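May, evening

Second go at the bed today, and I'm no more convinced than I was after the first. The Stendoddale people swear by clips. Their leaflet says a fitted look in 14 minutes with any flat sheet, which I doubt anybody has managed outside their showroom. I put one on the edge near the headboard and another farther up, pulled, smoothed, walked away and came back. Wrinkles. The sheet is off-white with a faint weave to it, and I bought it because the shop said the weave would hide creases. It hides nothing.

The blue cloths were meant to be folded before I started. I folded one, sort of. Then I wrote a few lines on paper on the bed, put the pen down and went looking for more clips.
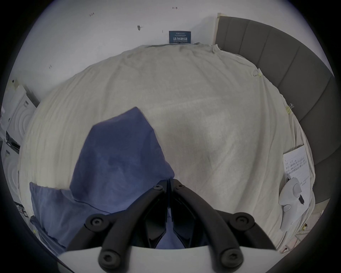 Clips are a waste of money, according to my sister, who would have me buy deep elastic corners from Jescombe and be done with it. She may be right. She was also right about the Goodwin mattress topper, supposedly, until it slid 24 inches toward the foot in one week and she stopped bringing it up. I told her elastic gives out. She told me so do people who clip their sheets. We left it there and talked about her tomatoes.

So I looked up Jescombe. A set is 40 dollars and has more than 2,000 glowing reviews, and every one I read could have been written by the same cheerful cousin. "Stays put all night!" Compared to what? Not one of them says how deep their mattress is or whether they have a headboard in the way. Mine is gray and padded in upright panels, with pale wood around it, and tucking anything in down that side skins my knuckles.

Had another pull at the sheet before supper. The far corner keeps bunching up against the wall, and smoothing it from the middle only moves the bunch along. I still think the fabric is too big for the bed, whatever the packet claims. Left the pen and the page of notes lying up by the headboard.
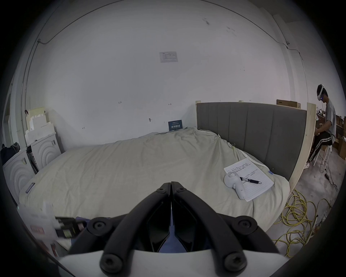
Would washing it hot shrink it enough to fit? Maybe an inch, going by what the last one did, and it came out stiffer too.

I'm not sending off 40 dollars on the strength of a cheerful cousin. There is a Vusteo sheet in the closet that I gave up on last winter for being too small. Tomorrow morning I'll try that one, no clips, and the blue things can go in the wash while I'm at it.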